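Los vasos, a la vista

Llevo años oyendo que una cocina ordenada es una cocina donde no se ve nada. Todo detrás de una puerta, la encimera despejada, ni un trapo fuera. Yo he vivido así y no lo recomiendo. Mi opinión es que las cosas que se usan a diario deben estar fuera, en un sitio fijo, y que el mejor ejemplo de ello es un objeto bastante modesto: el soporte para colgar vasos y copas.

Hablo del soporte de pie, el que tiene una base, un poste en el centro y unas ramas curvas de las que cuelgan las copas boca abajo. Hay quien lo considera un trasto de casa de abuela. Cuando reformamos la cocina en junio, la decoradora lo retiró de la encimera sin preguntar y lo metió en una caja con los moldes de bizcocho. Tardé dos días en sacarlo.

El argumento en contra se repite siempre: ocupa sitio. Es verdad. La base del mío tiene el tamaño de un plato de postre y ese trozo de encimera ya no sirve para otra cosa. Pero un armario también ocupa sitio, y además hay que abrirlo, apartar lo de delante y alcanzar lo de atrás. Las copas en balda acaban en tres filas y de la tercera no se usa ninguna. En mi armario antiguo había 36 piezas entre vasos, copas y tazas, y en casa bebíamos siempre en las mismas seis.

El segundo argumento es el polvo. Aquí conviene distinguir. Un vaso de pie en una balda abierta recoge polvo por dentro. Una copa colgada por el pie lo recoge sobre todo en la parte que queda arriba, que es la del disco, y ahí no bebe nadie. Si se usa cada día, no le da tiempo ni a eso.
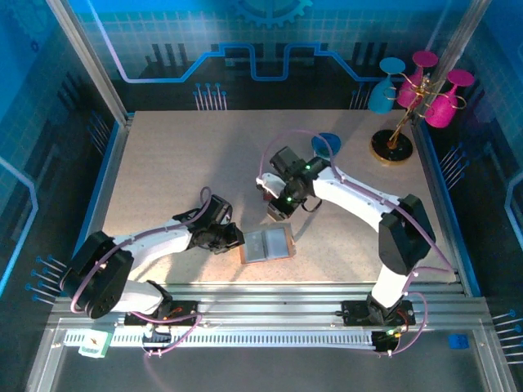 También cuenta el color. Durante mucho tiempo compré cristal transparente porque me parecía lo correcto, y en las comidas con niños pasábamos media tarde preguntando de quién era cada vaso. Con copas de plástico de colores el problema desaparece. La azul es de uno, la rosa es de otro, y si hay dos iguales basta con que las usen personas que no se sientan juntas. No son elegantes, se rayan y hay que aceptar que el vino sabe raro en ellas. Para agua y limonada en la terraza no hace falta más.

Mi vecina Kanako Shimada no está de acuerdo y tiene sus razones. Ella vive en un piso de 44 metros cuadrados y sostiene que en una cocina pequeña cada objeto visible pesa el doble. Guarda los vasos en un cajón hondo, de pie, con separadores de la marca Norska. Reconozco que el cajón funciona. También he visto lo que pasa cuando vienen visitas: cada invitado abre tres cajones antes de dar con el bueno, y al final ella se levanta y los saca. Una cocina que solo entiende su dueña es una cocina donde la dueña trabaja más.

Dicho esto, tener las cosas fuera exige condiciones, y creo que ahí falla la mayoría de la gente. La primera es que lo de fuera sea poco. Un soporte con tres o cuatro copas se ve limpio; lleno hasta la última rama resulta incómodo, y para coger una hay que sujetar la de al lado. La segunda es que el soporte no se mueva. El mío está en la esquina del fondo, a la derecha, lejos de la zona donde se corta y se amasa. Ahí no estorba y llego con el brazo estirado.

La tercera condición es el peso de la base. Esto no se mira en la tienda y luego se paga. Tuve un soporte de Vikard, muy bonito, con las ramas finas y la base de alambre, que se inclinaba cada vez que quedaban dos copas en el mismo lado. Había que repartirlas como en una balanza. Lo cambié por uno de base redonda y maciza y no he vuelto a pensar en ello. Quien vaya a comprar uno debería colgar las copas de un solo lado y ver qué ocurre.

La cuarta es más una costumbre que una condición: devolver cada cosa al terminar. Un sitio fijo solo sirve si se usa. En casa las tapas y los posavasos son lo que peor llevamos. Las copas vuelven a su rama y los posavasos se quedan por la mesa, por el sofá, en el baño una vez. Compré una cajita de Ueda para guardarlos y ahora lo que se pierde es la cajita. No tengo solución para esto y desconfío de quien dice tenerla.

Los catálogos de cocina nos han hecho bastante daño en este asunto. Hace poco hojeé el de Wirar, 220 páginas, y encontré encimeras larguísimas con un limón y una tabla. Esas cocinas están pensadas para la fotografía. En una cocina de verdad hay un vaso a medio beber, una caja que alguien ha dejado encima de la mesa y todavía no ha guardado, una bandeja que va camino de otro sitio. Pretender que todo eso desaparezca a cada rato es un trabajo sin fin, y casi siempre lo hace la misma persona.
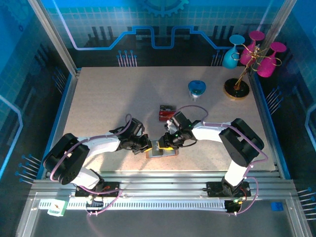

¿Vale la pena comprar un soporte si ya se tiene sitio en el armario?

Depende de cuántas veces al día se abra ese armario para coger un vaso. Si son más de cinco o seis, yo lo compraría; si las copas solo salen en las cenas, están mejor guardadas.

Lo del precio también tiene su discusión. Los hay muy baratos, y Hiyori Hirano, que vende menaje de segunda mano en mi calle, pide alrededor de 4.000 yenes por los metálicos en buen estado. Me parece razonable para un objeto sin piezas que se rompan. Ella aconseja mirar las puntas de las ramas, donde el acabado dorado se levanta primero, y pasar el dedo por si raspan. Yo añadiría que hay que llevar una copa de casa. Las ramas no tienen todas la misma curva, y hay pies que entran muy justos o que resbalan al menor golpe.

Queda el caso de los vasos sin pie, que en esos soportes no se pueden colgar. Los míos se quedan de pie en la encimera, uno por persona, y por la noche van al fregadero. Me han sugerido una balda, una bandeja y un segundo soporte con ganchos para tazas. La bandeja la probé y se llenó de llaves y de recibos en una semana. De momento siguen donde estaban, al lado de las copas, y cuando alguien pide agua sabe dónde cogerla.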